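Home | The Workshop | Open Day | Hire Us | Directions | Contact

We use cookies to remember which language you picked and very little else. Accept / Manage

OPEN DAY: QUESTIONS WE KEEP GETTING

The Hiranow open day is in July again, and so is the heat. What follows is compiled from the inbox, from the phone, and from things people asked last year while holding a paper cup. It was put together by Rainer Hellwig, who gives the ten-minute talk at the door and would like to give it fewer times.

Do I need to book?

Yes. The room holds fewer people than you'd think, and the fire marshal has a number in mind. Booking is free. We had 414 requests last year and said yes to most of them, which was a mistake on the stairs. This time you pick a slot, we write back, and you turn up in it. If you turn up in somebody else's slot we'll be polite, and you'll wait in the hallway.

Is it free?

Yes. Coffee is free too, and tastes like it.

What will I see?

Two arms and a table, mostly. People arrive expecting something that walks. Ours don't walk. They pick up small things, put them down, and pick them up again, and if you stay for the full demonstration you'll see this done both well and badly. The program we run is called Olum, and it's a long series of short tabletop jobs: lift this, turn that, put the part in the tray. The tray job is the one most visitors remember, possibly because it takes so long.

Each arm has a small camera at the wrist, and there's a monitor by the door where you can watch what that camera watches. I recommend it. Your view of the room from your own head is the one you're used to, and a wrist is lower, closer, and has no interest in your face.
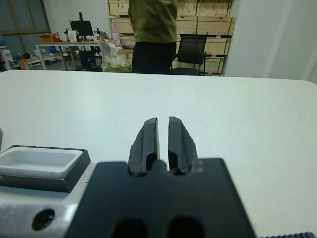

Khrystyna-Mariia Shevchuk wrote in to say that she spent her whole slot at the wrist monitor, never once looked at the arms themselves, and wants to know if that counts as having been. It counts. She also says the monitor should be bigger, and she's right, and it won't be.

Will the robots be working when I come?

They'll be switched on. "Working" is a stronger word. A demonstration is the thing you did perfectly at four in the afternoon with the door closed, attempted again at ten in the morning in front of a school group. Last year the first run of the day failed in every slot until lunch and then stopped failing, and we still don't know what lunch had to do with it.

If a run fails we leave it failed for a minute so you can see how. Then someone resets the table and we go again. Some visitors like this part best. One man clapped.

Can I touch anything?

You can touch the spare gripper on the windowsill, the handouts, and the coffee machine. Please don't touch the arms, the table, or anything on the table, even if it looks as though it has been left in the wrong spot. It may well be in the wrong spot. Starting positions get changed on purpose between runs, so the software can't get by on knowing where everything was last time, and a helpful visitor who straightens things up has just undone somebody's morning.

Can I drive one?

In the last slot of the day, yes, if you're 12 or older and can follow a spoken instruction the first time. You get 2 minutes each. Yuto Oda stands beside you with one hand near the stop button and will use it without apology. Most people find that steering an arm with a handheld controller feels like eating soup in someone else's gloves. Children are better at it than adults, and say so.

What are the arms picking up?

Small, dull, boxy things for the most part. Dull is useful. If you put out a toy dinosaur, everyone watches the dinosaur, and then we get questions about the dinosaur. With plain parts people look at the fingers, and the fingers are where the trouble is.

Chiyo Shimada sets out the parts and keeps a paper notebook of every layout. She has filled several. Ask her about the difference between picking up one box and picking up one of a pair, and allow some time. The short version is that a second object gives you a second way to be wrong: go in wide and you nudge the neighbor, go in narrow and you miss. Then add another arm, which has ideas of its own about where it would like to be.
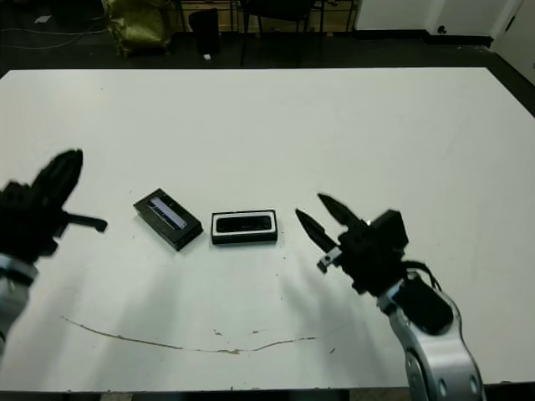
Getting both arms over one table without a collision takes up more of our effort than anything else we do. Each one has to know where the other is going to be, a skill that plenty of people haven't picked up either. We run everything slowly for visitors. You may find it very slow. At full speed it would be more impressive right up to the bang.

How much does a setup like this cost?

More than you hope and less than the person next to you is guessing. We don't give out the price of the arms, as we buy them on terms we promised to keep quiet about. I can tell you that our last set of replacement finger pads cost 195 dollars and that we'd like visitors to think of them fondly.

Did you build it yourselves?

We bought the arms. The mounts and most of the software are ours. Taltivo, the small firm across the parking lot, helped with the wiring and will be in the room for the afternoon slots. They're friendlier than we are about technical questions, so save yours for them.

How many tries does it take before it learns a job?

Osamu Matsuda gets this question more than anyone, and his usual answer is "one more." For the tray job we recorded 2,000 runs before we let anybody outside the building see it. Other jobs needed far fewer. One never got there at all, and we've stopped mentioning it, except on this page.

Is it going to take my job?

If your job is moving one small box a short way across a table while several adults hold their breath, we should talk. Otherwise I'd say not this July. It's a fair question all the same, and I don't want to wave it off. Osamu takes it seriously in the talk after lunch and stays behind for anyone who wants to argue, and last year several did, one of them for longer than the talk.

Can I bring children?

Please do. There's a line of tape on the floor and they stay behind it, as do you. Under-fives tend to be done after the first run. There's a patch of grass out back and a vending machine that is, mechanically speaking, the most reliable robot on the premises.

Can I take pictures?

Of the arms and the table, as many as you like. Ask before you photograph people. No flash, please – it bothers the cameras, and the cameras can't complain, so I'm doing it for them.

Where do I park?

Behind the Khokhar building, on the side away from the loading dock. If you park at the loading dock you'll meet the driver of the bread van. He has met others before you.

Is there step-free access?

Yes, by the side door. Ring the bell and wait. Somebody will come down, and it really is only a short wait, even though the bell makes no sound you can hear from outside. The wrist monitor is on a stand that can be lowered, so tell whoever lets you in if you'd like it moved.

What if I have a slot and can't come?

Write and tell us, even on the morning itself. There's a waiting list and it's full of people who check their mail.

I have a question that isn't on this page.

Send it to the open day address on the Contact page. Rainer reads everything, usually in the evening, and answers most of it. Questions about the dinosaur go to Chiyo.

Filed under: Visit Us, Open Day, Robots, Practical Stuff

Get the workshop newsletter! Four times a year, unless we forget. Enter your email to sign up.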